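Teaching Cloth Folding by Teleoperation: Final Project Report
Lucie Lapointe
Brunton Robotics Lab, Ostville

1. Background

Folding is a common household task and a poor fit for scripted motion. A rigid part can be picked from a known pose with a stored grasp. A cloth has no single pose, and a grasp that works on one corner may slide off the next. This project collected human demonstrations of a short folding task by remote control and used them to train a policy. The report covers the collection method, how episodes were accepted or rejected, and the results of training on two versions of the set.

The work continued a rigid-object study from the previous term. The arm and the teleoperation software, Cido, were carried over unchanged. The task definition, the operator instructions and the labeling rules are new.

2. Task definition

An episode starts with one square cloth spread on the table. The operator makes a first fold, closes the gripper on the folded layers, and makes a second fold across the first. The episode ends when the gripper is open and clear of the cloth. Small wrinkles at the start are allowed. A corner folded under is not, and the cloth is reset by hand in that case.

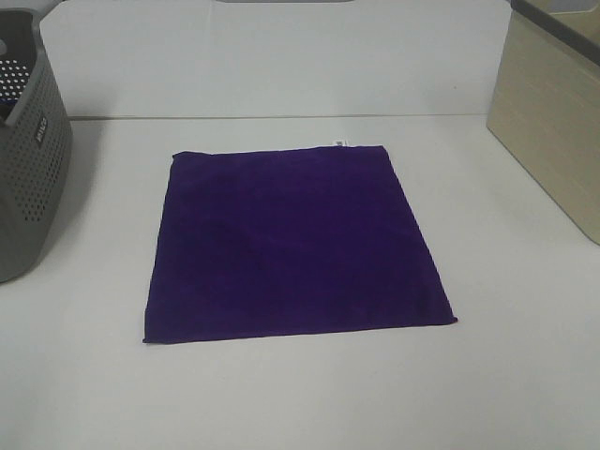 The start pose was varied by hand between episodes. Early sessions used a taped outline as a guide for placement, and the first trained policy learned to go to the outline. It reached for the same point even when the cloth had been moved by half its width. The tape was removed and those episodes were discarded. In all later sessions the operator moved and rotated the cloth a little before each start, with no marks on the table.

Cloth with a sewn-in label needs one further rule. The label gives the policy a cue to orientation, so a set in which it always faces the same way teaches a fold that depends on it. Operators were told to change the label side every few episodes.

3. Teleoperation

The operator holds a handheld controller. Its motion is mapped to the wrist of the arm at a scale of one to one, and a trigger sets the gripper opening. A pedal disengages the mapping so that the operator can bring the hand back to a comfortable position. Two camera views are recorded, one fixed and one at the wrist, together with joint positions and the gripper command.

Grasp height was the main difficulty. With the fingertips too high, they close on air or catch only the top layer. With the fingertips too low, they press on the table and the arm faults. Operators settled on a shallow approach from the side of the cloth, with the fingers opened wide before descent. New operators needed a full session before they could do this without pausing, and the pauses matter. A policy trained on hesitant episodes also hesitates, and in several trials it stopped above the cloth and did not continue.

4. Collection and filtering

We recorded 649 episodes. Each was reviewed once from both views and marked as accepted or rejected. Causes for rejection were a missed grasp with no recovery, a fault on the arm, a hand entering the workspace, or a final state with the cloth still open. After review, 437 episodes remained.

Episodes with a missed grasp followed by a clean second attempt were kept. This was debated within the group. The argument for keeping them is that the policy will miss too, and it needs to have seen what to do next. The argument against is that it may learn the miss.

The second fold produced most of the disagreement between reviewers. After it, layers can spring back and a corner can lift, and the written rule ("cloth folded twice") does not say how flat the result must be.

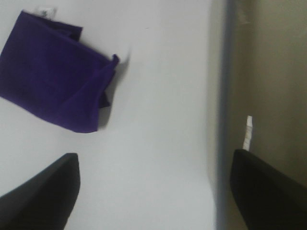

Brunello Monti wrote in his review of the draft that a lifted corner should not count against an episode at all. In his view the label should record whether the layers stayed together when the gripper let go, and flatness should be scored separately or left out. He added that two reviewers working from the same sentence will draw the line in different places, so the sentence is at fault. We adopted the first point and relabeled the set before the final training run.

5. Results

The policy trained on the relabeled set was tested over 80 trials. It completed the first fold more reliably than the second. Failures on the second fold were mostly grasps that took one layer and left the other on the table. The policy trained on the original labels made the same error more often, and it also tended to return to a finished fold and press on it.

6. Open items

The wrist view is blurred during fast motion, and we did not test whether slower demonstrations would help. All episodes used one type of cloth. The Pomano towel set has been ordered for the next term and will need a new grasp height.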